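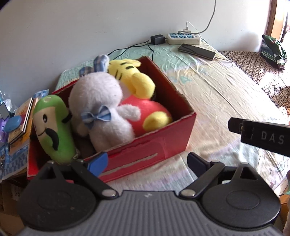
Thread on marginal cost, average cost, and why a firm can lose money on every unit "on average" and still be right to keep producing. Short run only. Long run is at the end.

1/ Setup. Kitcombe is a town with one commercial bakery. Its fixed cost is $3000 a month: rent, oven lease, insurance. That amount is owed at zero output and at full output. Flour, hourly labor and gas vary with the number of loaves.

2/ At 2000 loaves a month, variable cost is $2 a loaf, so $4000 in total. Add the fixed $3000 and total cost is $7000. Average total cost is $3.50 a loaf. Average variable cost is $2.

3/ Suppose the market price is $3. Revenue is $6000 and total cost is $7000. The loss is $1000 a month. The usual first reaction is to say the bakery should close.

4/ Closing now does not remove the rent. With zero output the loss is the full fixed cost, $3000. Baking at a $1000 loss beats sitting idle at a $3000 loss. Each loaf covers its own variable cost and contributes $1 toward the lease.

5/ The general rule: in the short run, produce if price is at or above minimum average variable cost. Below that, stop. Average total cost does not enter the shutdown decision at all. It tells you whether there is a profit, and that is a separate question.

6/ People mix up three terms here.
Fixed cost: does not change with output in the period considered.
Sunk cost: already spent and cannot be recovered.
Avoidable cost: goes away if you stop.
A fixed cost may be partly avoidable. If the landlord in Kitcombe lets you sublet, part of the rent is fixed but not sunk.

7/ That changes the arithmetic. Say the bakery could sublet for the full $3000. Closing would now give a loss of zero against a loss of $1000 from baking, so closing wins. Same price, same oven, same loaves. Only the recoverable share of the rent moved.

8/ The break-even sublet is easy to find. Closing and subletting leaves a loss of $3000 minus the sublet income. Set that equal to $1000. Any sublet above $2000 a month favors closing.

9/ On marginal cost. I held variable cost constant at $2 to keep the numbers clean, which makes marginal cost $2 for every loaf. Real ovens have a capacity. Past some output you pay overtime or run a second shift, and marginal cost rises.

10/ When marginal cost is above average total cost, the average goes up. When it is below, the average goes down. So the marginal curve crosses the average curve at the average's lowest point. This is arithmetic and would hold for test scores.

11/ A price-taking firm picks the output where price equals marginal cost, on the rising part of the curve, and then checks the shutdown rule. The order matters less than doing both. Students tend to do the first and skip the second.

12/ Reply from Tetsuya Uchida, who asked whether depreciation on the oven counts. Depends on the type. Wear from use rises with output and belongs in variable cost. Loss of value from age alone happens whether or not you bake. If you own the oven and could sell it, the relevant figure is the drop in resale value over the period. The accounting schedule is set for other purposes.

13/ He also asked about restart costs. Fair point, I left them out. If closing for a month means losing trained staff and paying to hire again, that cost belongs on the closing side of the comparison. A firm may then rationally produce for a while at a price below average variable cost, provided it expects the price to recover.

14/ Long run. The lease ends and every cost is avoidable. Now the test is price against average total cost. At $3 against $3.50 the bakery does not renew. If several firms in the same position leave, supply shifts left and price rises until those remaining cover their costs.

15/ "Cover their costs" includes the owner's time and the return the capital could earn elsewhere. Zero economic profit is compatible with a positive figure on the tax return.

16/ Correction to 4: I first wrote the contribution as $1 "per dollar of sales." It is $1 per loaf, or one third of the price. Fixed above.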